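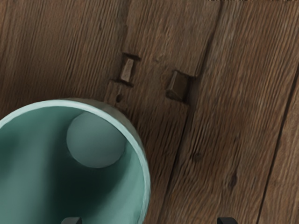
Search threads... Go

Oiling an old plank table: is two coats enough?
14 replies · 600 views · 3 shares

selon_bench
Hello all. I bought an old kitchen table in Clitham in May and I want to eat on it every day. The seller told me to use Grerov oil, 2 coats, and to wait one night between them. Is this enough for hot plates and spilled tea? I have already sanded with 100 grit.

mapleandrust
100 is too rough to stop at. Go to 180 at least, always along the grain. Then three thin coats, and wipe off everything that stays on top.

Su_workshop
I do not agree with three coats. On old dry wood I put oil until it does not drink any more. On my table it was five, on my sister's only two. Also, please do not sand away the ridges, they are the nice part of old boards.

mapleandrust
Ridges collect crumbs. Nice for photos, not for breakfast.

Su_workshop
A brush and warm water, one minute. I have done it so for years.

selon_bench
Thank you both. I will try 180 by hand, but softly. And what do you do with the seams between planks? I am afraid to fill them.

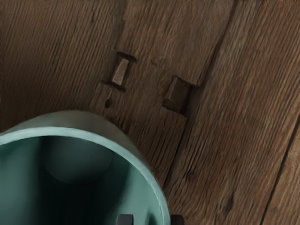 Re: Filling the seams

mapleandrust
Leave them open. Boards move in winter and hard filler will crack out.

oldgreyoak
Same opinion. Wait 21 days before you put a wet cloth on it, and dry the oily rags flat outside, because they can catch fire.

Last updated: 2 hours ago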